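Looking After Your Tote Bags, Part 2: Sorting, Smoothing and Folding

214 shares | 6 comments

Okay, so you've got your bags out of the closet and you've been through Part 1, where I talked you into checking every pocket (I once washed a whole pack of gum, so please do it). Now we get to the part I like best, which is turning that sad heap into a drawer you can open without a fight!

I wrote this with my own pile in mind, mostly white and natural fabric bags from the farmers market, plus a couple of long-strapped Kodier ones that I carry to work. It should do fine for any soft bag with fabric handles. If yours has a stiff base or a zipper, skip down to the note after step 6.

What you'll want nearby

A table, first of all. I've tried this on the bed and the mattress gives every time you press, so the creases just move somewhere else. You'll also want an iron, a clean dish towel and a spray bottle with plain water in it. I use the little Lozano sprayer that holds 600 ml, and I have never once gotten to the bottom of it in a single session. Half full is plenty.

CAUTION: Please don't iron straight onto a wooden tabletop. Put down a folded blanket or an ironing mat first. I have a pale mark on my old desk that will be there until one of us dies.

Getting the bag ready

1. Wipe the table and let it dry completely. White fabric picks up everything, and coffee rings come back to life the minute they meet a damp bag.

2. Put one bag down and leave it crumpled for now. Find the straps before you do anything else. Pull them out free of the bag so they aren't tucked under or looped through each other.
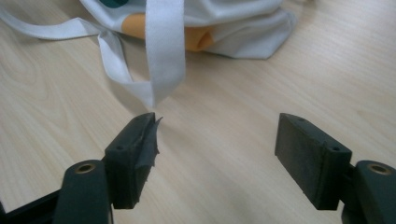 3. Run each strap between your finger and thumb from one end to the other. If you feel a twist, follow it along until it's gone. A twisted strap that gets pressed flat will stay twisted for weeks, and it digs into your shoulder too — ask me how I know.

4. Now take hold of the two bottom corners and give the bag one good shake, away from your face. (Crumbs. There are always crumbs.) Set it back on the table with the opening toward you and the bottom seam away from you.

5. Smooth it from the middle out to the sides with flat hands. Don't drag from one side to the other, or you'll shift the side seams and the whole thing ends up a bit crooked.

6. Mist it lightly, wait a minute or two, then press. For plain cotton I go fairly hot, close to 200 on a dial marked in Celsius. Check the tag on yours, and if the tag has fallen off, start low and work up.

NOTE: For bags with a stiff base, pop the base out if it comes out and press only the sides. If it's sewn in, leave the iron in the cupboard and just smooth by hand. Zippers get covered with the dish towel before any heat goes near them.

NOTE: Printed bags get turned inside out. I learned this with a very cute Skamthorpe seed fair bag whose carrot is now mostly on my iron.

Folding

7. Lay the straps down over the body of the bag, side by side. If they hang past the bottom seam, double them back up.

8. Fold the bag in thirds lengthwise, left side in, right side over. The straps should be completely covered at this point. If one is poking out, open it up and try again, it only takes a second.

9. Fold from the bottom up in thirds again. You'll get a chunky little packet that stands on its edge, and that's how it goes in the drawer, upright, like file folders.

10. Do the next one. Put on some music, I mean it, it goes so much faster.

If something isn't working

The packet keeps springing open: the fabric is probably still damp. Leave it flat on the table for a while and fold it later. I usually go make lunch.

The straps leave a ridge on the front: they're lying on top of each other. Go back to step 7 and spread them apart.

The white has gone gray: that's a washing problem and no amount of pressing will fix it. I cover it in Part 4, including the Wetometti soap bar that I've gotten weirdly attached to.

The drawer still won't close: well, you may have too many bags. I keep the ones I really use, plus 2 spares in the car, and the rest go to the thrift store every July. They're always glad to have them at the register.

Related

Part 1: Empty Every Pocket
Part 3: Mending a Strap by Hand
Part 4: Getting White Fabric White Again
A Drawer Divider From a Cereal Box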